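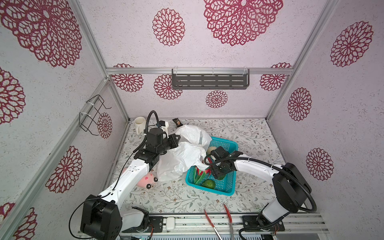
Drakos teal basket review — small thing, does the job

Search reviews Search Go Popular: storage, kettles, shelf liner

We use cookies to remember your settings. Accept all / Manage

Quick one as I'm meant to be packing for the weekend. Bought the Drakos basket in November, the teal one, item 414 in the Bruvwood shop. Two pounds. Wanted something to stop shopping rolling about while I unpack, and then to live on the side with the veg in it afterwards. That's all I asked of it.

Colour first because people will ask. Bright. Properly bright teal, no mistaking it for anything tasteful. Against a pale mat with the little grey-green vines on it looks quite nice, and against pink walls with big red medallions it is, well, a lot. I like it. The other half of the family wanted the grey but the grey was sold out.

What goes in

Had an avocado in the front corner, the long red and green veg laid diagonally down the side, something round and pale at the back. Still room to get a hand in. The long stuff is the test I think — in a round bowl it sticks out and tips everything over, in this it just lies down. I wouldn't go much bigger. A cauliflower goes in but then that's your basket full.

Don't bother with it for mugs or packets. Mugs wobble on the base, snack packets slide under everything and you find them squashed a week later. Leave those beside it.

Weight limit on the label is 600 grams, which sounds mean. Mine has had more than that in it most days and hasn't bowed. Wouldn't carry it up stairs like that though, there's no handle to speak of.

Cleaning

Rinse under the tap, shake, done. Onion skin gets stuck in the slots. An old toothbrush sorts it. Haven't tried the dishwasher, the label doesn't say either way and I've melted enough things. Dries fast if you tip it up. Don't put it away with soil in the corners like I did, went a bit claggy.

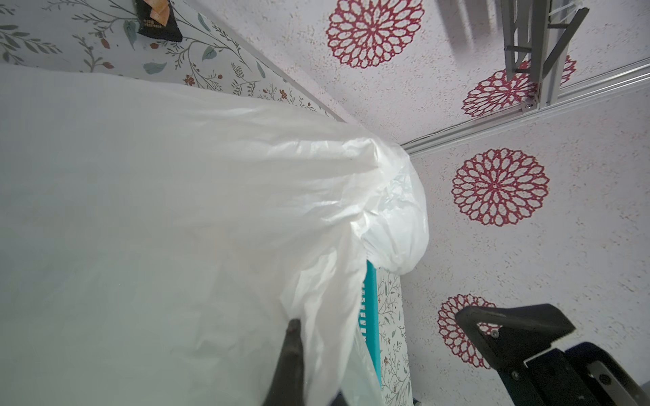
Unpacking is where I use it most, so a word on that. Basket goes down first, bags next to it, then straight across one thing at a time. The trouble is carrier bags. They puff up, they flop, you get a great crinkled white lump leaning over the side of the basket and you can hardly see the thing. Bright teal helps here, even with only a strip of rim and slots showing past the plastic you know where to aim. With my old clear Cirkov tub I used to miss and drop tomatos on the floor. Push the empties right back when you're finished or they creep over again.

Compared with the others

The Cirkov tub was deeper but solid sided, so things sweated at the bottom. Went through two of them, both cracked at the corner. The Drorach wire one looks smarter and costs 13 pounds, and it left dents in every soft pear I put in it. For the difference in price I'd have the plastic.

Bad bits

The mesh pattern round the rim has a rough edge on one side, moulding line I suppose. Caught my sleeve on it. A nail file took it down. Sticker on the base leaves glue, needed oil and then washing up liquid and then more oil. And they dont stack neatly, if you buy several they jam together and you have to wrestle them apart.

Would I get another? Yes, already have, for the bathroom, it's got flannels in. Four stars, one off for the sticker. Check it'll fit on your shelf before you order as the listing gives the measurements for the larger size, and the Bruvwood returns desk shuts at 5pm.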